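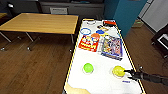
Sorting toys for the Liddale swap in March. Two puzzles so far, the red and yellow one and the bigger one with the blue frame. I'm doing the blue one piece by piece before it gets a price. Last year we sold one 6 pieces short and heard about it.

The round push buttons, green and yellow, go in the 200 bin with the rings and discs.

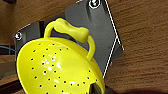
Kitchen stuff is a separate pile. The yellow colander with the loop handle is going in at the Pillay end, next to the bowls.

23 boxes taped up, 28 is the limit for the van. Drop-off at Praltodari closes at 6.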